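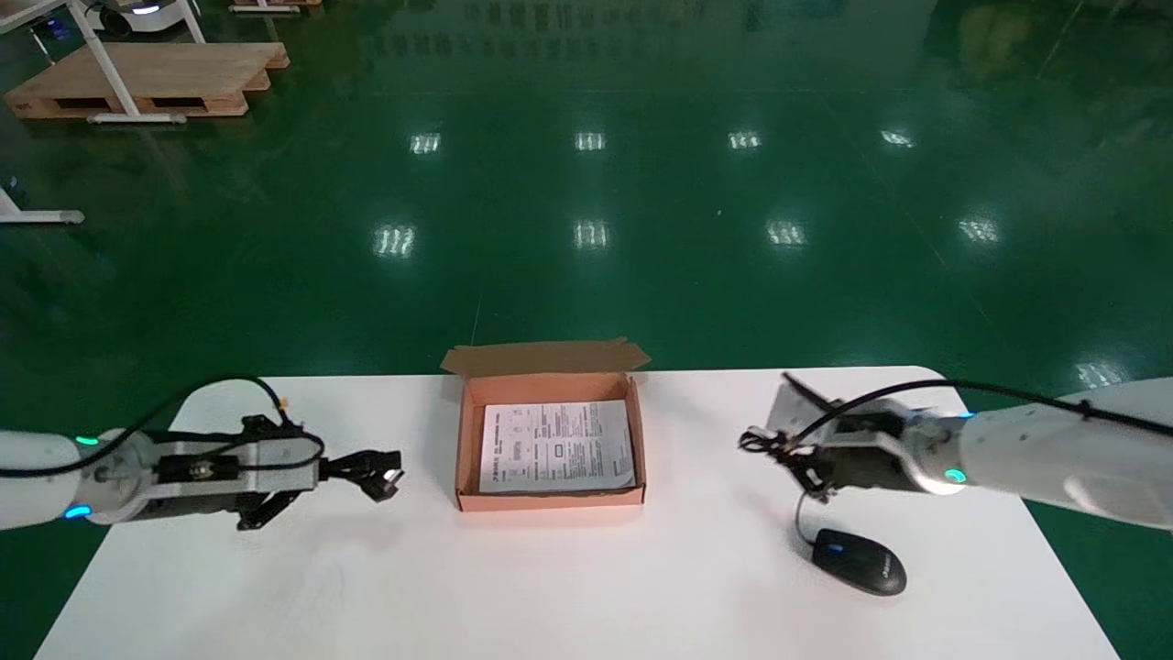 Shopping Smarter / Returns & Warranties
By Shoshana Pruitt
Nov 20, 2025
43 shares | 30 comments

Open-Box Electronics: Your Questions

Is open-box the same as refurbished?

No, though stores are happy to let you think so. Refurbished should mean a person tested it and fixed what was wrong. Open-box can mean it came back and got a new sticker. Busis uses both words on the same shelf tag, and I have asked them twice what the difference is.

What does "complete in box" cover?
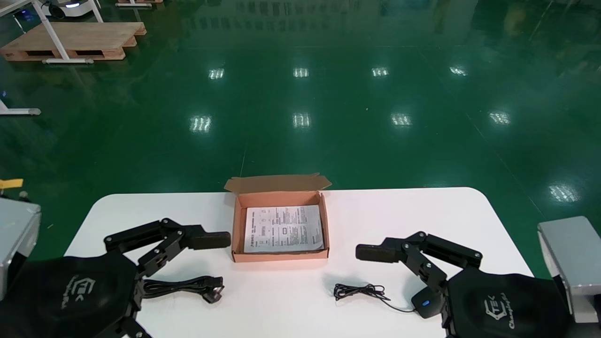 "Complete" is whatever the seller says it is. Doster's policy page defines it as "all essential items," and then never lists the essential items. I'd want the parts list in writing before paying. A folded instruction sheet lying in an open box, dense with small print and diagrams, proves you got a folded instruction sheet. Check whether it matches the model number on the unit. Mine from Alitlow didn't.

Are the cables original?

Maybe. Ask, and expect a vague answer. If you're told "compatible," find out who made them.

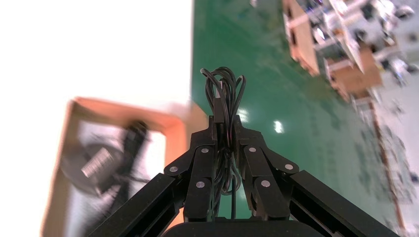 Black cables, coiled up. Looks alone won't tell you who made them.

Is the store's protection plan worth it?

I doubt it. Alitlow wanted $43 to cover a speaker that cost me less than double that, and the plan left out the battery. Read the exclusions first, then see if you still want it.

How long do I have to return it?

Doster says 30 days, but the clock starts at shipping. Busis switched to store credit only in March and put the news at the bottom of the receipt.

Do the customer ratings mean anything?

The Nakamura soundbar has more than 564 reviews, and plenty of them are for a different soundbar. Sort by newest and skip anything that doesn't mention open-box.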